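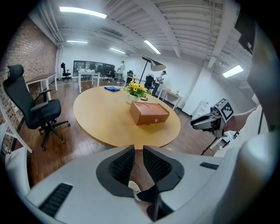

Open day at Marwat, and a turn with the handheld grippers

I went to the open day at Marwat in July. I had seen the notice on the board at the Zukusbridge library and signed up the same afternoon. I work in payroll and have no background in robots. My nephew builds small ones from kits and I wanted to be able to follow what he talks about at dinner.

Getting there

I took the train to Zukusbridge and then the 14 bus, which stops at the bottom of the hill. From there it is a short walk. The sign for the building is on the side street and I walked past it once. If you go to the next one, look for the door beside the print shop. The stairs are steep and there is an elevator around the back, but you have to ask for it at the desk.

I was told to come at 10:30 and I was early, so I got coffee across the street. It was fine. They charge extra for oat milk.

What they do there

Marwat is a small company. They teach robot arms to do ordinary jobs with their hands, if you can call them hands. Picking things up, putting them down somewhere else, opening and closing things. They do a lot of this without a robot in the room. A person holds a gripper, the same kind that would go on the end of the arm, and does the job with it. The camera on the gripper records what it sees. Later the recordings are used to train the arm.

I had pictured a factory floor with yellow lines and a cage. It was an office with a brick wall on one side, a dark wood floor and desk chairs. The job was set up on a big round table with a brown leather box, a blue cloth and a pot of sunflowers on it.

Zarmeena Bhutto ran our group. She gave a short talk first and kept it simple, and I was glad of that. She said a person doing a job once is not much use to them. They want it done many times, with things in slightly different places, by different people. The best session they had done on this job had 105 good recordings in it, and that took two people most of a day with breaks.

Somebody asked why they didn't just write a program that tells the arm where to go. She said that works well when everything is always in the same spot, and they have a machine downstairs that runs that way. Homes are not like that. People leave things where they leave them.

The demonstration

Zarmeena and Wajid Khattak did the first run together, each with a gripper. The job was to open the box, put the cloth in and close the lid again. Wajid took the box and Zarmeena took the cloth.

It was slower than I thought it would be. They both moved as if they were carrying soup. Wajid told us afterward that this is on purpose. Quick jerks make the recording hard to use, and the camera has to get a clear view of the thing before the fingers close on it. You also have to keep your other hand out of the way, and he said new people forget that all the time.

The fingers have a mesh pattern on the inside. I asked if that was for grip and Wajid said yes, mostly. The other thing I asked about was the black-and-white square on top of the gripper, which looks like something you would scan with a phone. He said it is a marker that helps the software work out where the gripper is. I understood that part better than the rest of his answer.

They did the run 4 times. On the third one the cloth slid off and they stopped and started over. Zarmeena said they keep the bad ones in a separate folder, and she labels them herself at the end of the day.

My turn

After that anyone who wanted to could try. There were 7 of us in the group and five took a turn. I went second.

The gripper is heavier than it looks. I would compare it to a full kettle. You squeeze to close the fingers and let go to open them. I could pick up the cloth right away. Putting it down where I wanted was harder, as I kept letting go too high and it landed in a heap beside the box. The lid was worse. The clasp is small and I could not get it between the fingers at all. Wajid showed me how to come at it from the side with my elbow low, and I got it on the next try.

My wrist was sore that evening. I asked Zarmeena if it bothers the people who do it all day and she said they switch hands and nobody does more than an hour at a stretch.

One man in the group was very good at it. He repairs watches.

The arm

The last part was the robot arm itself, in the room downstairs. It had been trained on a different job, moving cups from a tray to a shelf. It did the first two cups well. It stopped over the third for a long time and then went back to where it started. The staff did not seem bothered. Wajid restarted it and it did all the cups on the second run, though it put one of them down very close to the edge.

I liked that they let us see it fail. I went to a show in Stostholm a few years ago where everything was behind glass and ran perfectly, and I learned less.

Some practical notes

The whole visit took roughly two hours. It is free but you need to sign up. Wear sleeves you can push up. Kids under twelve can watch but they can't use the grippers. There is nowhere to leave a large bag.

Parking is bad. People who drove had used the lot at Zernley and walked over.

They plan to run another open day in the fall, and Zarmeena said the job will be folding towels. I have put my name down again, and my nephew's.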